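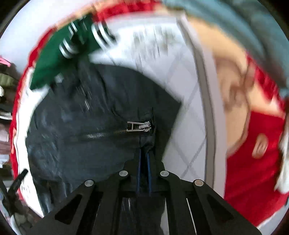

Skelarwood Automation Forum
Grippers and End Effectors > Hand-held units
Thread: Pramau hand gripper, pads closing skewed after a pad change

padwear
Monday, 09:14

We run a Pramau hand-held unit on garment work, mostly zips and cuffs. The current pads are the blue Sepúlveda strips. I changed both on Friday's late shift and the tips no longer close parallel. They touch at the front first and leave a wedge towards the root. On flat cloth it makes no odds. On a small folded end, such as the bit of material below a zip slider, the fold creeps back into the wedge and comes out when I pull.

Old adhesive was scraped off and wiped with isopropyl. Pads were pressed on by hand with the fingers open. The set that came off had done 967 closes on the counter, well short of the usual life, but one corner had lifted.

Before I strip the linkage, has anyone had this from pads alone?

linkpin
Monday, 09:51

Yes. It is nearly always adhesive thickness. If you press the pads on with the fingers open you get whatever taper your thumb gives you. Take them off, put new ones on, close the fingers on a flat parallel strip and leave them closed under light spring load until the adhesive has gone off. The linkage then sets the pad angle for you.

I would not touch the pins yet.

cell4_maint
Monday, 10:22

Disagree with leaving the pins. A pad change is the only time most people look at the fingers closely, so play that has been there for weeks gets blamed on the pads. Check it first, it costs nothing. Trigger released, hold the body still, push each finger tip up and down out of the plane of the linkage. If the tip moves and the head of the pin rocks with it, the bush has gone. If you set new pads against a worn bush you are gluing the error in.

Also check that both sides come in together. Close slowly on nothing and watch which tip reaches the centre line first.

padwear
Monday, 12:40

Checked. No rock on the inner pins. Slight rock on the left outer. Both tips reach the centre together as far as I can judge by eye.

The part I can't explain is that it holds well with the jaw closed hard. It is only with a light squeeze that the fold creeps.

linkpin
Monday, 13:05

That fits a taper in the adhesive. Hard squeeze compresses the pad until the wedge is gone. Light squeeze leaves you holding on the front edge alone.

dreltby_user
Monday, 13:37

We have the Dreltby version of the same linkage and gave up on adhesive pads for leather and coated cloth. Shiny surfaces need the full face of the pad or they slide. We went to a softer grade, 62 on the Shore A scale, in a machined pocket. Parallelism stopped being an issue.

linkpin
Monday, 13:58

Softer pads hide the fault. They also roll at the edge when you pull sideways along a zip, and then you have a different fault. I would keep the Sepúlveda strips and fit them properly.

dreltby_user
Monday, 14:10

They roll if they are unsupported. In a pocket they don't. Ours went 496 closes on coated jackets before the first inspection and the edges were square.

cell4_maint
Monday, 14:31

Neither of you has dealt with the outer pin. Slight rock now means a sloppy finger by the end of the month. The order I would do it in:

1. Take the unit off the bench lead and secure the trigger so it can't close on you.
2. Mark each outer arm left or right before it comes off. They are mirrored and will go back on the wrong side if you force them.
3. Draw the left outer pin. Look for a polished band on one side only.
4. Replace pin and bush as a pair. A new pin in an old bush lasts no time.
5. Refit with a small amount of medium threadlock on the thread and none on the shank.
6. Cycle it 10 times by hand and check the rock again.
7. Only now fit pads, closed on a flat strip as linkpin says.

Then try it on mixed work before you sign it off. Start with the jaw open above the cloth and check that both pad faces lean in by the same amount, then go down on the awkward items. A black jacket with metal zips beside a green knit with striped cuffs is a fair test, slick and springy on the same bed, and nothing needs moving between grips.

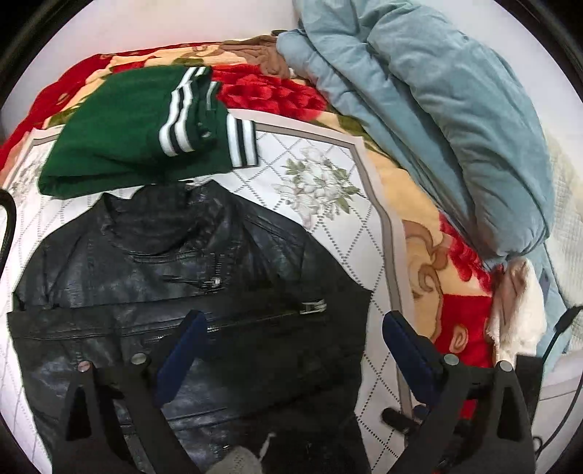
padwear
Tea break, 15:20

Pin drawn. Polished band on one side, as predicted. Bush is oval, I can feel it with the pin in. Replacing both.

One question on step 5. The Pramau sheet in our folder says no threadlock on the pivots at all. Is that an old sheet?

cell4_maint
15:34

Don't know how old yours is. I have always used it, and the outer pins back off without it on our units. If you follow the sheet, put a paint line across each head and look at it every shift.

linkpin
15:49

Follow the sheet. Threadlock creeps down the shank however little you use, and then the arm binds on the return and you lose the light end of the squeeze, the very bit that is giving trouble here. Paint line, yes.

cell4_maint
15:55

It creeps if you flood it.

padwear
Later, 18:02

Done without threadlock, paint lines on all of them. New strips fitted closed on a ground parallel and left on the spring through the afternoon. Contact checked with a strip of thin carbon paper: even mark front to root on both faces.

Light squeeze to be tried on zips next shift. I still think dreltby_user has a point about a pocket, and I may get a pair of fingers machined when the February order goes in. Will need the pocket depth if you have it.

dreltby_user
18:26

Will measure one tomorrow. Leave the pad standing proud of the finger or the edge will catch on zip teeth.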